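Wikier tests whether machines can do ordinary chores. Clients send us a robot, or a control policy to run on one of ours, and we report which household and shop-floor tasks it completes, how it fails, and what a person has to do afterward. We do not build robots and we do not sell them.

## What we work on

Our task list has two halves. The household half covers tidying, table clearing, folding, wiping and putting away. The shop-floor half covers kitting, bin sorting, light packing and returning tools to a shadow board. Each task has a written start state, a written end state and a time limit. A run that ends outside the end state is a failure, including runs where the object was picked up cleanly and put in the wrong place.

Soft goods take up most of our bench time. A plush toy has no fixed outline, its center of mass is hard to guess, and squeezing it changes its shape. A grip on a head behaves differently from a grip on a body or a limb, so the log records contact location as well as outcome.

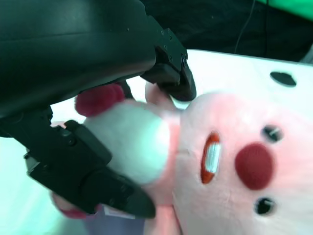 Capability Notes, Issue 6

Capability Notes is our house bulletin. It goes to clients and to anyone who asks to be on the list. Issue 6 covers soft-object grasping, and the December issue will cover cloth. Back issues are free. Raw logs are released only with the client's written consent.

## Can they do chores yet?

Some of them, under conditions. In our last household series, a run counted as unassisted if no operator touched the robot or the objects after the start signal. Single-object pickup from a clear table passed in 70 percent of runs. Full table tidying with mixed objects passed in 30 percent. The gap comes mostly from sequencing: an arm moves one item and disturbs another, and the policy goes on working from the old layout.

Shop-floor results are better where parts are rigid and arrive in known positions. They drop toward the household figures once parts are mixed in a tote. We would not currently advise a client to leave either kind of task unattended for a shift.

Mixed tables remain the most useful single test we run. Fabric and hard goods lie close together, handles point in awkward directions, and small items sit near an edge. Two arms have to share the space without blocking each other.

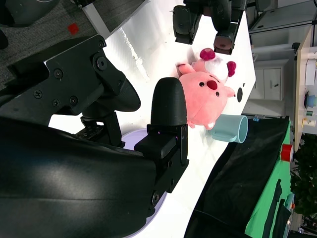

## People

**Irina Cârstea**, director. Sets the task list and signs every report.

**Tudor Lungu**, test engineering. Maintains the Jidgate bench and the logging software.

**Paraschiva Furtună**, household tasks. Previously ran housekeeping operations for a hotel group. Writes the end states.

**Grigore Radu**, shop-floor tasks and site visits.

**Bianca Pîrvu**, client reports and Capability Notes.

## Sites

Household testing is done at Jidgate. Shop-floor testing is done at Drekley, in a unit with 5 bays. Clients may attend any run of their own system and may not adjust it once the series has begun.

## Working with us

Send the hardware specification, the software version and the tasks you want tested. Bianca will reply with a slot and a fixed price. Failed series are reported in the same format as successful ones, and a retest is booked as a new job.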